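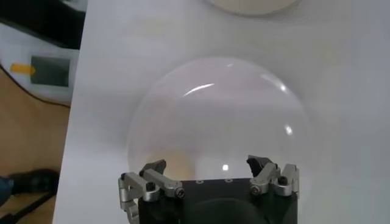 According to Hrvoje Petkov, a poet who writes in a second language "always carries two dictionaries, and one of them is heavier." He said this to our group in the first week, when we had not yet chosen a topic, and it became the starting point of the project.

# Line Breaks in Self-Translated Poems: A Report on the Nukden Chapbook

## 1. Topic

Our project deals with one small book. *Nukden* is a chapbook of poems by Edin Obradović, published by Torow Press. Every poem in it is printed two times, first in Bosnian and then in the English version which the poet made himself. The book has no introduction and no notes. On the last page there is only a sentence saying that the English poems "were written after the others, but not from them."

We wanted to understand this sentence. If the English poems are not made from the Bosnian ones, then what is their relation? We decided to look at one thing that can be compared without a very high level in both languages, and this is the line break. Two members of the group read Bosnian well. I read it slowly and with help.

## 2. How we worked

We first typed all the poems into one document, with the two versions next to each other. Then each of us marked the lines which ended at the same point in the thought. This was harder than we expected. English puts the verb early, and Bosnian can move it almost anywhere, so a line that ends on the verb in one language often cannot do it in the other. After long discussion we agreed to mark three kinds of line: kept, moved, and new. A "kept" line ends with the same image or the same action. A "moved" line has the same content, but it stops earlier or later. A "new" line has nothing matching it in the other version.

We did this work separately and compared our results only at the end. Where we did not agree, we read the poem aloud in both languages and voted. I am not sure that voting is a good method for poetry, and our supervisor also wrote a question mark beside it.

We had also planned to use the recordings from the reading evening in Pusavcombe last December, where Obradović read from the book. The library there kindly let us listen to them. Unfortunately the sound is weak in the second half, and for this reason we use only the first poems of the evening in section 4.

## 3. What we found in the text

The short poems keep their lines. In "Salt," in "Uncle's Coat" and in "Letter Without Stamp" almost every line was marked "kept" by all of us. These poems consist mostly of nouns, and the nouns stand in the same order in both languages.

The long poems are different. "The Trịnh House" is the longest poem in the book and describes a family restaurant where the speaker worked when he was new in the country. In Bosnian it has long lines with many commas, and the kitchen is described from the side of a person who does not understand the orders. In English the lines are much shorter. The speaker seems to understand everything, but he answers nobody. The stanza about the owner's daughter teaching him the word for "ladle" exists only in English.

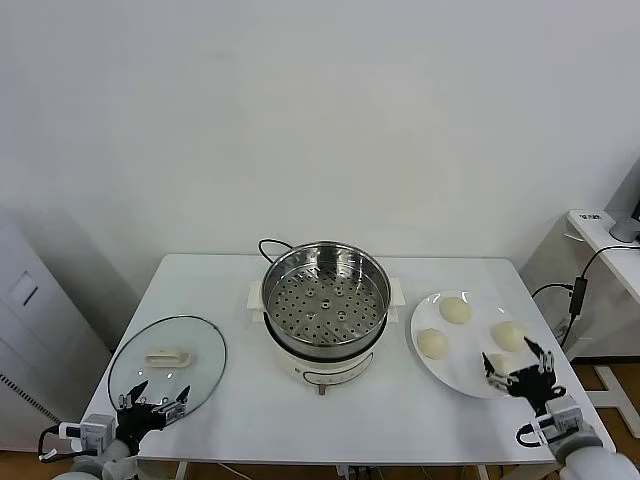 We discussed this stanza for a full meeting. One opinion was that it is only in English because the lesson happened in English, so the Bosnian speaker could not remember it in the same way. Another opinion was simpler: the poet wrote it later and did not go back. I prefer the first explanation, but I must admit that the text does not prove it.

We also noticed that new lines come mostly near the end of a poem. The beginnings stay close together, and then the two versions slowly separate. In "Ferry, Night" the Bosnian version ends with a question to the mother. The English version ends four lines earlier, with the engine stopping.

## 4. The reading

When we listened to the recording, we found that Obradović does not always stop at the end of his own lines. In English he stops quite exactly. In Bosnian he reads over the line break, quickly, and makes his pauses at the commas. For us this was the most interesting result of the project, and we found it by accident, as we had asked for the recording only to check the pronunciation of two place names.

It may mean that the printed line is more important in the English poems. It may also mean that he was more careful in his second language in front of an audience. I know this feeling from my own presentations.

## 5. Problems and next steps

Our groups of lines were too simple. Many lines marked "moved" should be divided again, for example into lines that moved because of grammar and lines that moved by choice. We also read only one book by one poet, and a comparison with an author who does not translate his own work would be useful.

We wrote to Torow Press to ask in which order the poems were written. Their answer came on 17th July, after our analysis was finished. They do not have the drafts, but they offered to send our questions to the author, and we have accepted. If he replies, his answers will be added to the appendix, after the table of marked lines.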